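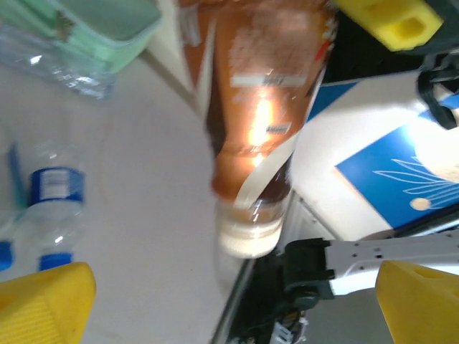
Brown squeeze bottle, cap down

Topic: Does anyone still store their syrups and sauces upside down?

tilline_kitchen
Posted December 13, 2024

Hello everyone, and happy baking season to those of you who are already up to your elbows in flour! I've been clearing out my pantry this week (my sister Young-sook is coming to stay and she will want to cook, she always does) and I got to wondering how the rest of you keep your thick stuff. I mean honey, molasses, pancake syrup, brown sauce, all of that. My mother kept every one of them standing on its cap in an old loaf pan, and I grew up thinking that was simply how it was done. Then I married into a family of right-side-up people and I have been slapping the bottoms of bottles for years now.

I have a narrow shelf by the stove and a deeper one across the room. I'd love to hear what works for you before I buy any more bins.

NaraeNoh
Upside down, always, and in the door of the fridge if there's room. The one thing I'd say is to wipe the cap before you turn it over. I skipped that with a bottle of molasses once and it glued itself to the shelf so well that I had to lay a hot dishcloth on it and go have lunch. Came right off afterward, and the shelf has never been cleaner!

mizanur_s
I'm going to disagree a little, in a friendly way. I kept mine on their caps for a couple of years and gave it up. Those flip tops aren't made to hold back a full bottle all day long, and if your kitchen gets warm the thin syrups will find a way out. Mine found their way into a drawer of clean napkins. I store everything upright now and turn over just the one I'm going to use, 5 minutes before the pancakes are done. That's plenty of time for it to come down.

skuner
With respect to Mizanur, 5 minutes does nothing for real honey in December, at least not in my house! Mine would need until supper. I do agree about thin syrups though. My rule is thick ones down, thin ones up, and nothing next to the stove at all. Tilline, I'd use that narrow shelf for salt and tea and put the sticky bottles on the deep one.

tilline_kitchen
Oh, that's a shame, I was rather counting on the stove shelf. I thought the warmth would help it pour?

skuner
It does help it pour, dear, right down the wall.

mizanur_s
Ha! I rest my case.

yeseo_ham
I came over from the jam thread and I have opinions, sorry. We have 3 kids and go through syrup like water, so I buy the big jug and fill squeeze bottles from it. Please wash the bottle and let it dry all the way before you refill, caps too. I have 2 bottles going for each thing so one can always be drying on the rack. And I stand them cap down in a plain plastic bin with a folded paper towel at the bottom. If one leaks I throw out the towel and that's the end of it.

NaraeNoh
The paper towel is a good idea, I'm stealing that. Do you write the date on yours?

yeseo_ham
I do, on a bit of masking tape. My husband says it looks like a laboratory, but he's also the one who put soy sauce on his waffles last winter, so he doesn't get a vote.

tilline_kitchen
You have all been so kind. I'm going with the deep shelf, a bin, and Ye-seo's paper towel, with the maple syrup standing up to keep Mizanur happy. Young-sook gets here tomorrow and I fully expect her to rearrange the whole thing, so I'll let you know where it all ends up. Does anybody have a good gingerbread that isn't too sweet?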